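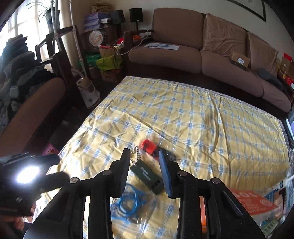
The Demico Wants You to Stop Ironing, Peeling, Measuring and Thinking

Every winter the same pitch lands in my inbox with a new name on it. This year it is the household subscription box. You pay monthly, a carton shows up, and your home is supposed to run itself. Three readers have written in to ask about the Demico plan, which has been advertised all over Nunholm since the holidays, so I signed up and read the terms all the way through. It took most of an evening.

The plan costs $16 a month, if you believe the banner. What the banner leaves out is that $16 is the price for the first two boxes. After that you move to the "steady" rate, and the steady rate is charged by the year, up front, at $185. You can do that division yourself. It comes out a little cheaper per month, which the company is very proud of, but you no longer have the option of walking away in April when you have more sponges than you have dishes.

Now to what you get. My first carton held dishwasher tablets, a roll of paper towels, two sponges, a bottle of all-purpose spray and a packet of something called a drawer refresher. I priced the same kinds of things at the Grarow supermarket on the way home from work. I bought store brand where there was one and paid a bit less than $16 for the lot, and I got a bigger roll of paper towels. The drawer refresher I couldn't match. I put it in a drawer. The drawer smells like a dentist's office.

I know the answer to this. The answer is that you are paying for convenience. Fine. But I had to be home to get the box off the step before the rain got it, break down the carton, find somewhere to keep a second bottle of spray when the first was still full, and then log in to tell them to skip the tablets next time. The skip button is under Preferences, then Rhythm, then Fine Tune. It didn't save my choice the first time. I still go to the supermarket every week, as I assume most of you do, and the cleaning aisle is right there between the cereal and the registers.

The claim I'd really like to see someone back up is the one about waste. The website says members "throw away less." Less than whom? There's a little chart with two bars and no numbers on it. I wrote to ask what was measured and got a friendly reply thanking me for caring about the planet. I wrote again and got the same reply. The tablets come in a plastic tub, the tub comes in a paper sleeve, and the sleeve comes in the carton with a good armful of crumpled packing paper. Maybe there is less of it somewhere else in the process. I'd be glad to print the figures if they send them.

Then there are the reviews. The front page says 671 five-star ratings. I read as many as I could stand. A great many were posted before the customer could have used up a single item, and a few say so ("can't wait to try it!"). When you sign up you're offered a free third sponge pack for leaving a rating in the first week. I have no problem with free sponges, but I wouldn't plan a household budget on what people will type to get one.

A couple of you have asked whether the Bunnag plan is any better. It's more honest about the price, I'll give it that. One rate, monthly, and you can cancel from the account page without talking to anyone. The products are about what you'd expect. I still don't see why a person who lives within driving distance of a store would want it. If you don't drive, or getting heavy things up the stairs is hard on you, that's a different case, and in that case look at ordinary grocery delivery first. Grarow will bring an order over $35 to the door, and you choose what's in it.

If you have already signed up with Demico and want out, here's what worked for me. Cancel before the second box is marked as packed. Do it by email and not through the chat window, so that you have a copy. Ask them to confirm that the yearly charge won't go through, in those words. My first confirmation said only that my "preferences had been updated," and I had to write back. Then check your card statement the following month anyway.

Next issue, by request: extended warranties on washing machines. You can probably guess where I'm headed, but send me your receipts and try to change my mind.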